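### 4.2 Living with the kit: the basket task

By June we had the Zemden two-arm kit up and running, and I'd got past the stage of admiring the packaging. Section 4.1 covered the assembly and the first calibration. What I wanted to know next was how the thing copes with a job a small workshop might hand it, so I picked plastic baskets. They're cheap, they weigh next to nothing, and they're full of little holes, which makes them a proper nuisance for any gripper that likes a nice flat surface to close on.

The kit comes with plain two-finger grippers and a small camera for each wrist. Gekar, who sell it over here, also offer a soft-fingered set as an extra, but I stuck with the standard ones (a buyer will most likely start there, and our budget was what it was). The software is Paiva, version 2, and I changed nothing in it apart from the closing speed. I'd say most of my grumbles in this section are really grumbles about Paiva, so please bear that in mind before blaming the arms!

The task itself is simple to describe. Baskets of different colours sit on the table between the arms, fairly close together and sometimes overlapping, and the operator has to separate them and then stack them. We logged 441 attempts in all, spread over 11 operators, and every one of them had only the wrist view to go on for the final approach. Figure 3 gives a fair idea of what they were working with. 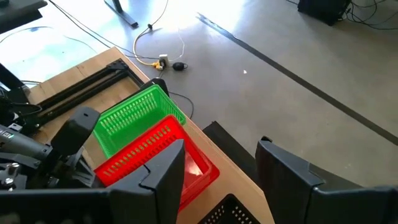 *Figure 3. Wrist camera view during the basket task, with the green, red and black baskets between the gripper fingers and part of the second arm at left.*

I have mixed feelings about that view. The fingers take up a lot of it, and the left one gets in front of the red basket just where I'd want to see the rim. On the other hand you always know where your fingertips are, and our newer operators told me they found that a comfort. Bright sun was less of a bother than I'd feared. The floor goes nearly white in places, but the baskets keep their colour well enough to tell them apart, even with the light falling inside the red one.

Jailson Nogueira, who ran most of the sessions with me, preferred to come in from a corner and hook one finger over the rim. I tended to go for the middle of a long side and squeeze. His way was slower and dropped fewer baskets; mine bent the rims now and then, and I ended up copying him. The manual suggests neither, and in fact says very little about thin-walled objects of any sort, so I'd like to see Zemden add a page on it.

Where the kit did disappoint me was in the cabling. The leads supplied are on the long side for a bench setup and there are no clips in the box. We also tried the Dikano mounting plate, sold separately, and it held the arm bases firmly through all 3,000 cycles of the endurance run, which I come back to in Section 4.3.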